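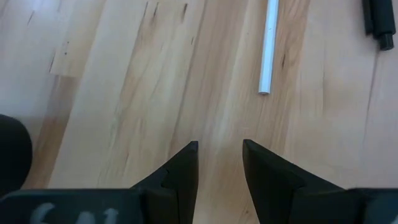
The Last Bus to Flemstead

I only got on the bus because Mahnaz dared me. She said I'd never go back to Flemstead, not after what I'd said to my aunt Tegwen at the wedding (I'd called her trifle "brave"), and I said watch me, and there I was with a carrier bag and no clean socks.

The driver wanted exact change. I had 2 pounds and a button. A woman behind me – huge green coat, in July! – leaned over and paid the rest, and then of course I had to sit with her. She told me all about her divorce, her knees and the flats they were putting up at Kamevcombe, and by the time we reached the reservoir I'd told her about the trifle.

"Was it brave?" she asked.

"It had sardines in it," I said.

She laughed so much she had to take the coat off.

Aunt Tegwen opened the door before I'd knocked. She looked at me, then at my carrier bag, then over my shoulder at the woman coming up the path behind me.

"Oh good," she said, "you've met Mehrangiz. Come in, both of you, I've made pudding."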